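Notes from the Back Bench: teaching the arm to pick up tip boxes

Sat 21 September

I promised in the last newsletter that I'd write something about the arm, and then I kept putting it off because every time I sat down to do it I ended up going back to the bench to drive the thing around for another hour. It's that kind of project. So, finally, a proper update for everyone who has been asking over lunch.

The short version for newcomers: we're trying to get the arm to handle the plastic tip boxes we all go through by the stack, and we're doing it by showing it. One of us drives, the computer records every joint and every squeeze of the gripper, and the model trains on the recordings afterward. No coordinates typed in by hand. I spent years typing in coordinates and I don't miss it one bit.

We've tried two ways of doing the showing. In the spring we did it by hand, with the arm switched to its limp mode and a person holding the wrist and walking it through the job. It's a lovely way to start, very direct, and you feel right away where the arm doesn't want to go. But your shoulder gets tired! And your own hand keeps getting between the wrist camera and the box, so the model learned from a lot of pictures of my thumb. We got 660 demonstrations that way before I asked if we could please do something else.

Now we use remote control. Felicja Pawłowska built us a small copy of the arm out of printed parts (we call it Dosley, and I'm sorry to say the name has stuck), and whatever you do with Dosley, the big arm does too. You sit in a chair. You can have coffee, as long as it's on the other table. The first afternoon I was terrible at it — I kept stopping too high and then stabbing downward in little hops, and all of those hops went straight into the data.

What helped was a rule Felicja came up with, which is to come in over the box, open the fingers wide, and hold still for one full breath before going down. It sounds fussy. But the pause gives you a chance to fix your aim sideways while there's still room, and it gives the model a nice clear moment to copy. The old recordings have people swooping in from every direction at every speed, and the policy we trained on them swooped too.

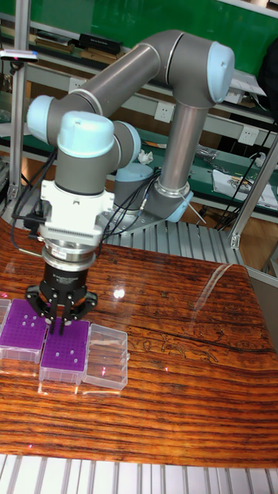 Czesław Żak wrote in after reading my draft to say he thinks I'm being too hard on the swoopers. His view is that if every demonstration is tidy, the arm never sees what to do when it arrives crooked, and then one bad approach sinks the whole run. He'd like a portion of the sessions to start badly on purpose, with the gripper off to one side or turned a little, so the driver has to recover. He also says, and I quote, "you can't learn to park by watching people who are already parked."

I grumbled, and then I went and looked at our failures, and he has a point. Most of them start out slightly off and simply stay off, all the way down. So starting next week, please do some crooked starts when you drive, and tag them "recover" in the log so we can pull them out again if it all goes wrong.

Where we stand: 928 remote demonstrations saved, of which 701 made it through cleanup. The rest were mostly dropped connections, plus a batch where I'd forgotten to press record until the box was already in the air (yes, me, all of them). I'd love to have 1,054 clean ones by December, when the people from Burholm come to visit and I'd like to have something to show them besides a spreadsheet.

A few requests if you've signed up to drive. Move the boxes between runs, even by a little, or the arm will decide they live in one spot forever. Keep Dosley's trigger squeeze slow, because a snappy close tends to scoot a light box sideways. If you bump something, stop the recording and throw it out, no hard feelings. And if your wrist starts to ache, take a break — half an hour at a stretch is plenty for me.

The signup sheet is on the door of the Rutkowska room, and the early slots are wide open. I'll be there most mornings, practicing my one full breath.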